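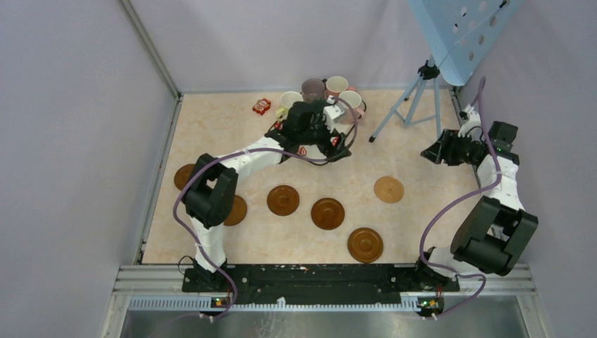 Anel Nkosi wrote in to ask whether a stained countertop has to be sanded, or whether the mark can be lifted without touching the finish. In most cases it can be lifted. Start with the mildest method and stop as soon as the stain is gone.

What you need

Baking soda
Dish soap
Two soft white cloths
A plastic scraper or an old bank card
Rubbing alcohol, for ink only

Before you start

Find out what the surface is made of. The steps on this page are for laminate and solid plastic tops. Do not use them on marble or oiled wood. Try each cleaner on a spot near the wall and wait 3 minutes. If the color changes or the shine goes dull, don't go any further with it.

Step 1. Wash the area

Mix a few drops of dish soap into warm water. Wipe the whole section, then rinse with a clean cloth and dry it. Old grease can make a light stain look much worse than it is.

Step 2. Lift anything stuck on

Hold the scraper almost flat and push slowly. For candle wax, put a bag of ice on it first. Metal blades leave scratches that hold dirt later.

Step 3. Apply the paste

Stir 2 spoons of baking soda with just enough water to make a thick paste. Spread it over the stain and leave it for 50 minutes. Cover it with plastic wrap if the room is dry. Wipe it off with a damp cloth and don't scrub, as the powder is slightly rough.

Coffee and tea usually need a second round. Turmeric may need several, and it fades further if the top gets some daylight.

Step 4. Ink and marker

Put rubbing alcohol on a cloth, not on the counter. Dab from the outside of the mark toward the middle, turning the cloth often. Keep the window open and the stove off. Rinse with soapy water when you finish.

If the mark is still there

Burns and deep scratches will not come out with cleaning. Small ones can be filled with a repair paste in a matching color, sold at most hardware stores. Take a photo of the counter in daylight to compare shades.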